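Minutes of the Equipment Review Meeting
Pleltville Assembly Works, Training Room
Friday, September 20, 2019

Present: Malsha Sikder (chair), Huw Pritchard (production), Dwynwen Powell (quality), Julián Collado (maintenance), Serena Fiore (Standero, for items 3 to 6)

Minutes: Dwynwen Powell

1. Minutes of the previous meeting

Accepted with one correction. The spare crimp tool was charged to maintenance and not to production. Julián has the paperwork.

2. Matters arising

The bench lights have been replaced. The supplier sent the wrong diffusers for the row by the stairs and will exchange them.

The torque driver calibration is still open. Huw will call the lab again on Monday.

3. Raker two-arm kitting cell – review

Serena Fiore joined the meeting. Standero is offering the Raker cell on a trial lease with an option to buy. The offer covers the two arms, the worktable, the bins and tray, the controller software and two days of operator training. Wrist cameras are part of the standard package. Guarding is quoted separately.

Malsha reminded the meeting what the cell is wanted for. Each motor control kit needs one round board and its wire harnesses put together in a tray before it goes to the assembly bench. This is now done by hand on both shifts. The question for this review is whether the Raker can take over the picking for the two board kits, with a person still checking every tray.

Huw said the layout suits our parts. Boards and harnesses are kept in separate areas of the table and the tray sits in the center, within reach of an operator standing at the front. He would like the bins marked, as they are all the same color and a refill could go into the wrong one.

Dwynwen asked about the capacitors. They stand up from the board and she does not want them used as a handle. Serena said the pick point is set for each part during teaching and can be kept to the bare areas of the board. Dwynwen asked for this to be written into the setup sheet. 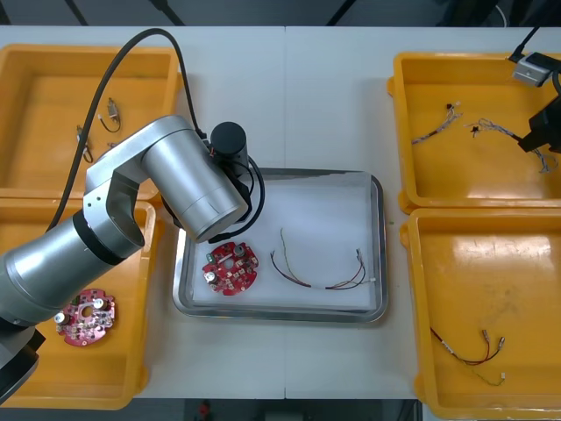 Raker cell with a board and a harness in the center tray. 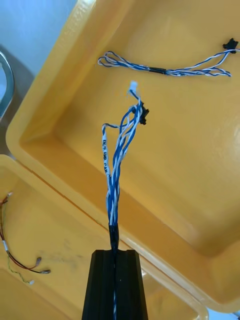 4. Harness handling

Most of the discussion was on this item. Harnesses do not lie the same way twice, and Julián asked how the system copes when two of them are tangled. Serena said the software looks for a clear length of the bundle near the sleeve and will skip a part if it can't find one. Skipped parts are listed on the operator screen. It does not try to untangle anything.

Huw asked what happens if every part in a bin is skipped. The cell stops and calls the operator. He considered this acceptable on day shift, but on nights one person covers three benches and the call would have to go to the pager. Serena will find out if the controller can do that.

Dwynwen raised possible damage to insulation and labels from the gripper. Standero supplies the standard fingers with an adjustable force limit, and softer finger pads are an extra. The meeting agreed that a pull test and a visual check under the magnifier should be done on 30 harnesses before any are used in a customer kit. Printed label sleeves are to be checked for legibility at the same time.

Loose single wires with small terminals were also discussed. Julián thinks these should stay a manual job for now – they are light, they shift when the bin is touched, and the saving would be small. Agreed. They are left out of the trial.

5. Cycle time and terms

Standero quotes 38 seconds for a board and one harness. Malsha noted that the hand time is 22 seconds, so the cell would be slower per kit. Huw said he is less concerned with speed, as the cell can run through breaks and shift change. He wants to see the figure measured here with our own parts, including the stops.

The trial lease would run until the cell has completed more than 200 kits or until the end of the lease period, whichever comes later. Service calls during the trial are included. Replacement finger pads and cables are not. Julián asked for a price list for both and pointed out that cables running outside the arm are the first thing to wear on any machine of this type. Serena said cable sets are held in stock and that a fitter can change one without removing the arm.

Malsha asked if there was another user we could talk to. Serena gave Dissanayake as a reference. They have had a Raker cell on small boards and have agreed to take a call.

Serena Fiore left the meeting.

6. Decision

The meeting was in favor of going ahead with the trial lease, subject to the reference call and the written answer on pager alerts. Dwynwen wished it noted that quality has not approved the cell for customer kits and will not do so before the harness checks are finished. The purchase option was not discussed.

7. Actions

Huw – call Dissanayake, ask about stops per shift and bin refills
Julián – get price list for finger pads and cable sets, obtain guarding quote
Dwynwen – write the harness check procedure, draft the board pick point entry for the setup sheet
Serena (Standero) – written answer on pager alerts
Malsha – lease terms to purchasing

8. Other business

Huw asked that the aisle behind bench four be kept clear of empty cartons.

Next meeting to be set once the Standero answer is in.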